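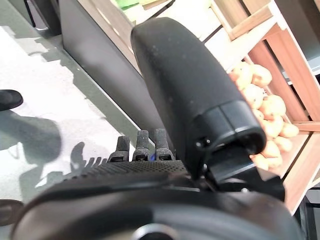
Is the wrist stream doing anything in a two-camera picking policy?

Noreen Coughlan

I've inherited a Trekthorpe setup for shop-style picking (humanoid, two hands, vegetables out of crates and into a basket) and I'm trying to decide whether the wrist stream deserves its share of the compute. The release notes say the policy "fuses" head and wrist views. I've read that sentence several times and I still don't know what it commits anybody to. When I look at what the wrist camera delivers, a great deal of it is the hand. The big padded finger goes up through the middle with potatoes half hidden behind it, the housing fills the bottom, and much of what's left is floor with a shadow on it. I can see how a network would learn something from that. I'm less sure it would learn anything about potatoes.

What I've tried so far:

I froze the wrist input to one fixed picture and ran 40 picks. 15 failed. With the live stream, same crates, I got the same number of failures. I know that isn't proof of anything, but I would expect a camera that matters to make some difference when you take it away.

I asked on the Parcombe mailing list and was told to "trust the attention maps". The maps light up nicely on the potatoes. They also light up on the shadow.

I then masked out the hand itself with a hand-drawn polygon, and the policy got worse. That bothers me more than the rest, as it suggests the part it was relying on was the hand.

Training set is 3,000 demonstrations, all teleoperated, two cameras synced in software. Control loop and planner are stock. I haven't retrained anything yet and would like a reason to before I tie up the machine.

So: is there a decent test for whether the wrist view contributes, short of training the whole thing twice? And has anyone seen a policy where it clearly did? 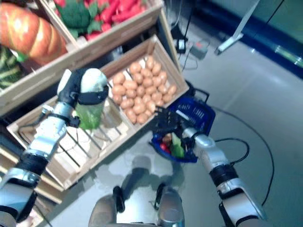 Wihongi

A frozen picture isn't a neutral input, so I wouldn't read much into your first test. You've handed the network a view that claims the hand is in one particular place, for the whole run, and it may simply have learned to ignore a stream that disagrees with the joint readings. Swap in the wrist video from a different episode, lined up so the hand pose roughly matches, and see what the predicted actions do. If they barely move, the stream is being ignored. If they move a lot, it's being used, though possibly for something silly.

Do this offline on logged episodes first. You don't need the robot for it. Plot the change in predicted action against distance to the crate. In every set-up I've looked at, the wrist view counts for nothing on the approach and then matters for the last short stretch before the fingers close, if it matters at all. Averaging over a whole episode will bury that. It would also bury it in a success count, which is a very blunt tool for this.

On the masking: drawing over the hand takes away the finger positions as the camera sees them, and those may be better than what your encoders report. Policies do use that. It isn't cheating. Whether it's worth a second camera is another matter, and I'd want to see your encoder lag before saying so. 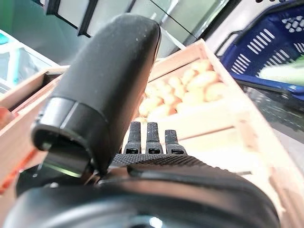 Exposure is the other thing I'd check before blaming fusion, and I'm surprised the mailing list didn't bring it up. Most of these cameras meter on the whole picture by default, and a black hand taking up half of it drags the exposure up. Your potatoes still look like potatoes, but the lower right of the crate has gone nearly white and the grain in the wood is almost gone, while the scuffs on the fingertips are lovely and sharp. If your demonstrations were gathered with auto exposure on, the brightness of the crate will vary with how much hand is in view and with whatever the window is doing. The network can pick that up as a signal. Lock the exposure, or set the metering region above the fingers, and collect a small batch to compare. Don't retrain on all of it.

Noreen Coughlan

Thanks. Auto exposure was on for the lot, I've just looked. I'll do the swapped-episode test on Saturday when the machine is free. I'm not convinced about the encoders but I'll log the lag.

Porkthorpe

Just drop it. We took the wrist cameras out in September and ran head only and it was fine. Less to calibrate, fewer cables. People put them on because the papers have them.

Noreen Coughlan

Fine on what? What were you picking, and out of what?

Porkthorpe

Boxes, mostly. Flat table. OK, fair, not the same job. But look at what your head camera gets at the basket end and tell me what the wrist would add there.
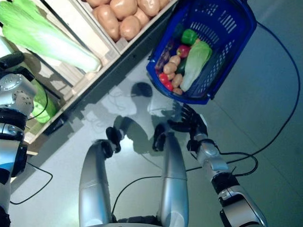

Head view at the basket: pepper, apple, cabbage, potatoes, tomatoes.

You can tell one item from the next in that without any help. For placing I'd switch the wrist stream off and not think about it again. For picking, I suppose I'd want to see the numbers.

Wihongi

Seeing things once they're in the basket is the easy half. The awkward moment is when the hand is over the item, and from the head the hand is then on top of the thing you want to look at. I'd agree about placing, but check it with the same swap test. It costs you nothing, and "it was fine" covers a lot of sins.

Also, 6 different episodes to swap from is enough for a first look. Keep the seeds fixed and compare the action outputs before you compare success.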